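Why Does a Footy Team Pass Backwards? Rugby Explained for Kids

From the Enska Kids' Sport Reader
June 2021

Have you ever watched a game of rugby and thought, "Hang on, what on earth is going on?" You're in very good company! There are piles of people, odd-shaped balls, players being hoisted into the air like they're on an invisible lift, and a referee who blows the whistle for reasons that sound like a secret code. Once you know a few of the rules, though, rugby is one of the most exciting games there is to watch, and even better to play.

We're going to look at rugby union, which is the kind with 15 players on each side. (There's also rugby league, which has 13, and sevens, which has seven. Sevens was named by somebody sensible.)

The big idea

Each team wants to carry the ball to the other end of the field and press it down on the ground behind the goal line. When you do that, you've scored a try, and it's worth five points. You have to press the ball down properly. If you drop it over the line, no try, and your mates will remind you about it until you're old.

After a try, your team gets a kick at goal called a conversion. If it goes over the crossbar and between the posts, that's another 2 points. You can also score three points by kicking a penalty goal, or three for a drop goal, where the kicker drops the ball and boots it just as it bounces. Drop goals are very hard and look fantastic.

Why backwards?

Now for the strange bit. In rugby you can run forwards with the ball, and you can kick it forwards, but you can't throw it forwards. Your hands may only send it sideways or back. If it goes forward from your hands by accident, it's usually called a knock-on and the other team gets the advantage.

So how does anybody ever get anywhere? By running! The player with the ball is always at the front, and their teammates race along a little way behind, ready to catch a pass. Picture a flock of geese flying in a V, only muddier. When the one in front is about to be tackled, out goes the pass and a new leader takes off.

Try this with three friends on some grass. Stand in a slanting line, start jogging, and pass the ball down the line without anybody getting in front of it. It's much trickier than it looks, and very funny the first few times.

Forwards and backs

A rugby team has two groups. Numbers 1 to 8 are the forwards. They do most of the pushing, lifting and wrestling for the ball. Numbers 9 to 15 are the backs, who do a lot of the fast running, passing and kicking.

The number tells you the job. Number 9 is the scrum-half, often one of the smallest players on the field and nearly always one of the noisiest. Number 10 is the fly-half, who decides what the team should try next. Number 15 is the fullback, who waits at the back and catches the high kicks while a whole lot of large people come charging towards them. You need to be brave for that one!

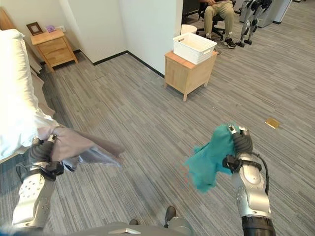
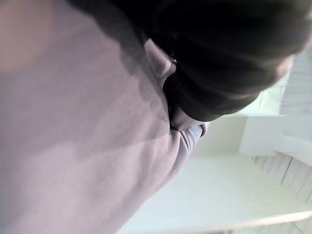
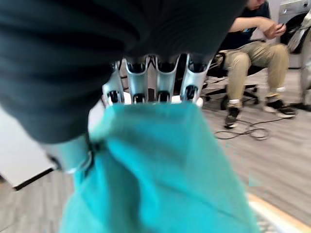
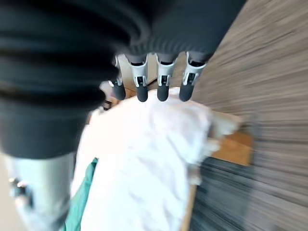
Page 67

What's that giant huddle?

The giant huddle is a scrum. It's a way of starting the game again after a small mistake, like a knock-on. The eight forwards from each team bind together in three rows, the two front rows lock heads and shoulders, and the scrum-half rolls the ball into the tunnel between them. Then everybody pushes! One player in the middle of the front row, called the hooker, tries to hook the ball back with a foot.

Scrums take loads of practice. In junior rugby the rules are gentler, and in many age groups there are fewer players and no pushing at all.

And the lifting?

When the ball goes off the side of the field, the game often restarts with a lineout. The forwards from both teams stand in two lines, and a player throws the ball down the gap in the middle. Teammates are allowed to lift a jumper up to catch it. The best part is the secret calls. Before the throw, somebody shouts a code so their own side knows where the ball is going. At the Zallstead juniors' end-of-season match, the under-12s used pizza toppings. "Pineapple" meant the back of the line. The other team worked it out by half-time, so they switched to dinosaurs.

Rucks and mauls

These two get mixed up all the time, even by grown-ups.

A ruck happens when the ball is on the ground, usually after a tackle, and players from both teams are on their feet over the top of it, pushing against each other. You can't use your hands once the ruck has formed. You have to drive the other side back or use your feet.

A maul happens when the player with the ball is still standing up, with an opponent holding on and a teammate joined in too. The whole lot shuffles along together like an enormous crab.

Ball on the ground, ruck. Ball off the ground, maul.

How long does it go?

A grown-up game lasts 80 minutes, split into two halves of 40. Kids play shorter games. A sevens match is only 14 minutes, with seven minutes each way, on a field just as big. That leaves a huge amount of room to run in, and those players are absolutely puffed by the end.

Words to shout from the sideline

"Spread it!" means pass the ball out wide.
"Up and under!" is a very high kick that players chase.
"Drive!" means push together.
"Good hands!" is what you yell after a lovely bit of catching and passing.

Have a go

You don't need a team to start. All you need is a ball, a bit of park and a friend. Throw some backwards passes, practise your catching with your fingers spread wide, and see how far you can run before your passes go wonky. Lots of clubs run tag or touch rugby too, with no tackling at all, so ask a grown-up to help you find one near you.

Next time, in July: how does a cricket ball swing?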